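Keeping Newspapers and Clippings From Going Yellow

Newsprint is made to last a day. It is thin, it is acidic, and it starts to turn brown as soon as light and air get at it. If you want to keep a paper because it reported a raid, a court ruling, an election or a story somebody tried to stop from coming out, you have to help it along. None of this takes special skill. Most of it can be done at a kitchen table in one evening.

Start with clean, dry hands. Skip hand cream that day. Lay the paper flat on an old cotton sheet and brush off dust with a soft paintbrush, working from the fold out. Do not wipe newsprint with a damp cloth. The ink smears and the sheet tears along the wet line.

Take out staples and paper clips. Rust stains spread, and they don't come out. For staples, slide a butter knife under the legs and bend them up before you pull. Old tape is better left where it is unless it lifts by itself.

Decide whether you need the whole paper or one article. Whole front sections are worth keeping if the date and the page layout matter to you. If you cut, write the name of the paper and the date in soft pencil on a separate slip and keep it with the clipping. Pens bleed through within a few years.

Make a copy before you store anything. Scan at 600 dots per inch if the scanner allows it, in color, even if the page is black and white. Put the files in 2 places. A folder of 213 scanned pages fits on a small memory stick with plenty of room to spare, so there is no reason to shrink them. Pages deleted from a newspaper's website are often gone for good, and your scan may be the only readable copy in your family or your town.

Store the originals flat in an acid-free box. Hostard makes a shallow one that takes a full broadsheet folded once. The Tulelance box is deeper and cheaper, but the lid sags if you stack anything on it. Put a sheet of acid-free tissue between issues. Keep the box off the floor and away from outside walls, and never in an attic or garage.

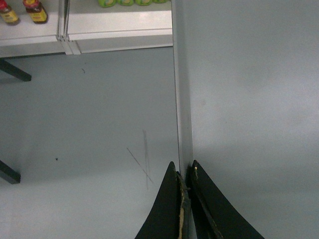

One reader wrote in to say that a bedroom closet had worked better than any basement shelf, and that the strike papers kept there since college were still pale enough to read by lamplight. The same reader lines the box with plain white blotting paper and changes it every October. Blotting paper is fine as long as the package says acid-free.

If a paper already smells musty, keep it apart from the others. Stand it loosely open in a dry room with a fan pointed at the wall, not at the paper - a direct draft will crack old folds. Give it a couple of days. Gray or black fuzz is mold, and that paper goes in a sealed bag until you can ask a paper conservator.

Framing is hard on newsprint. Hang a copy and keep the original in the box. Kong and Plotska both sell frames with UV glass, which slows fading but does not stop it.

For a big collection, keep a list. A notebook is enough for one box. A friend's archive has 3,000 clippings, and a simple spreadsheet handles it: paper, date, page, subject, box number. Write the box number on the end of the box, where it can be read without taking the box down.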